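Porero large grey storage bin

By Ningsih Krishnan, for the Hillura workroom shop
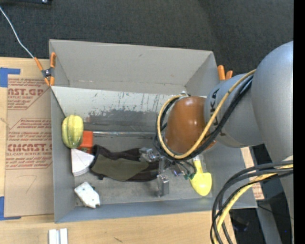 Why we like it

We've tried a lot of bins at Hillura, and the big grey Porero is the one we keep coming back to! It has tall, plain sides, so you can drop in a real jumble of shapes and they stay put. Tip in play food, fans, boxes, whatever is lying about at the end of the afternoon, and the tabletop is yours again. The plain grey is a help too – a yellow-green or red-orange thing shows up against it straight away, and you spend far less time rummaging.

It does pick up marks. Ours has a light scuff on the back wall, and the sloping panel inside is properly scratched, with a ragged darker band along the lower half. I rather like it that way. If you want something that stays smart for visitors, have a look at the Riltudow range with the fabric liner instead.

Size and fit

The bin is 84 cm long, so do measure your table first. It sits nicely on our light wooden one with space left beside it for a bit of cardboard. On the floor it's happy on carpet or hard flooring, though you'll be bending down a fair way to reach the bottom.

Weight when empty is nearly 4 kg. One person can carry it, but the walls don't give you much to grip when it's full, so take some of the contents out before you move it.

Looking after it

Warm water, a drop of washing-up liquid and a soft cloth. Go along the join between the sloping panel and the floor with an old toothbrush, as crumbs love it there. Please don't use wire wool – it leaves fresh scratches and they hold the dirt.

Ordering

Item number 2201, grey only. We have 143 in the Sembiring store, and the next batch is due in December. Collection is free, and you're very welcome to bring your own bits and pieces along and try them in the bin before you buy.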